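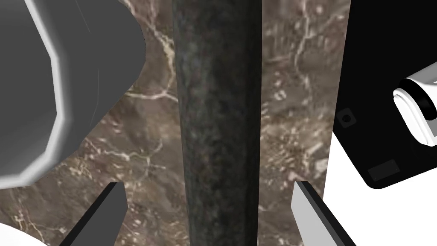

Handout 6, page 1

ROBOTS IN THE WORKPLACE
Notes to accompany the Sirndale open day visit, 2018-10-11
Prepared by Visitación Segura

Read these before the written assignment, which is on the last page and which most of you will read first.

1. What we went to see

Sirndale builds robot cells for small factories and, twice a year, opens the doors so that the public can stand behind a yellow line and be disappointed that nothing has a face. Our group had the morning slot. We saw two demonstrations: the simulation desk and the live cell. Everyone remembers the live cell. The exam will be mostly on the simulation desk.

The picture at the head of this handout is a rendered view from the kind of work shown at the desk. The job under discussion was grasping an upright rod. You are looking along the hand at the moment before a grasp, with the two fingers still open and the rod between them. Keep it next to you for section 3.

2. Why anyone practices in a simulator

The presenter's short answer was that simulated parts do not have to be picked up off the floor. The longer answer had to do with time. The team had run the same rod grasp 2705 times in simulation over a couple of nights. Of those, 1468 were scored as successes, a figure he gave with the expression of a man reporting a child's middling grades. A little arithmetic puts that at 54 percent. Several of you wrote "over half" in your notes and left it there. Please write the number.

What is counted as a success matters more than the percentage. At this desk it meant:

The rod is between both fingers when they close.
The rod leaves its starting place under the control of the hand.
The rod is still held two seconds later.

Change the third line to ten seconds and you have a different number, and quite possibly a different press release. When you read a success rate in an article, find the definition first. If there isn't one, treat the rate as decoration.

3. Terms, with the picture

Approach. The path the hand takes to get near the object. A good approach ends with the fingers on either side of the thing and touching none of it. The rod here has plenty of room on both sides, so a small error left or right is forgiven.

Pre-grasp. The pause at the end of the approach. Fingers open, object between them, everything still possible. Somebody in our group asked why the robot "hesitates" there. It doesn't. A pre-grasp is a position in the program where the next command can be checked before it is sent. People do the same thing with a hot pan handle, and we call it good sense.

Parallel and angled fingers. Some grippers close like a vise, with flat faces that stay square to each other. The fingertips in the picture slant in toward the rod from either side. For a round object, the shape of the fingertip decides how much of the surface gets touched, and a round rod between two flat plates is touched along two thin lines. Two thin lines are not much to hold on to, as anyone who has eaten peas with chopsticks can confirm.

Occlusion. One thing blocking the view of another. Notice how much of the upper part of the view is taken up by robot. The dark housing on the right and the large grey shape on the left (most likely a second arm or a nearby link) both hide part of the marble surface. A program that depends on seeing the object must cope with the fact that the biggest thing in its way is frequently itself.

Clutter in the background. The rod is dark and blotchy and the surface behind it is brown marble with white veins running all over it. You can tell rod from marble at a glance. Software has to be taught, and a pale vein and a pale highlight along the edge of a rod are closer cousins than you would like. Simulators let you swap surfaces freely, so a team can train on marble in the morning and something duller after lunch. The term for this is domain randomization. Learn to spell it.

4. The live cell

The second half of the visit was the real arm, which had been nicknamed Jorka by people who will not say why. It was set up to take rods from a rack and stand them in a tray.

Attempt one: a clean grasp and polite applause.

Attempt two: the rod turned in the fingers on the way up and arrived at the tray sideways. The arm set it down with complete confidence.

Attempt three: the cell stopped itself before moving at all. A guest had leaned over the yellow line to get a better look at attempt two. You know who you are.

The stop was the best part of the morning and I was sorry to see so many phones go back into pockets. A light curtain had been broken, the arm held still, and it stayed still until an operator had walked over, looked, and reset it by hand. It did not restart by itself when the guest stepped back. Write down why that is a choice and who made it.

5. The gap

Put the two halves of the visit together and you have the main idea of this unit. The simulator had a rod with a known weight, a known shape and a surface that behaved as it was told. The live cell had rods that had been handled all morning by visitors, one of whom was eating a doughnut. The difference between what works in the simulator and what works in the building is called the sim-to-real gap. The presenter named three sources of it:

Friction, which is guessed in simulation and suffered in real life.
Sensing, where real cameras bring glare, dust and small delays.
Wear. Fingers that were straight in March may be slightly less straight now.

He left out a fourth, the public, probably from good manners.

6. Claims from the brochure table

You all picked up brochures. I picked up yours off the bus. Two are worth a look.

The Somari leaflet says its gripper is rated for 2000 cycles between inspections. It does not say what load it was carrying, or whether a cycle that ends with a dropped part still counts. It may be a perfectly good gripper. The leaflet can't tell us.

The Marín leaflet has no numbers in it at all and uses the word "effortless" on both sides of the page. Compare the two for question 3 below. I have my own opinion about which is the more honest document, and I would like to be argued out of it.

7. Assignment

Due at the start of our next meeting. Typed, two pages at most. Pages beyond the second will be occluded.

1. Write a definition of success for the rod grasp that a factory would accept. Then write one that a sales department would accept. Explain the difference in a paragraph.

2. The real arm let its rod turn in the fingers on attempt two. Suggest two causes, and for each one say whether the simulator could have shown it in advance.

3. Pick one claim from either leaflet and list what you would need to ask before believing it.

4. Describe the reset after attempt three in the order it happened. If your account has the robot "deciding" or "realizing" anything, rewrite it using the light curtain.

Reading for next time is the chapter on guarding and safe distances. It is short. Bring back the visitor badges, too. Sirndale has counted them, and we are two short.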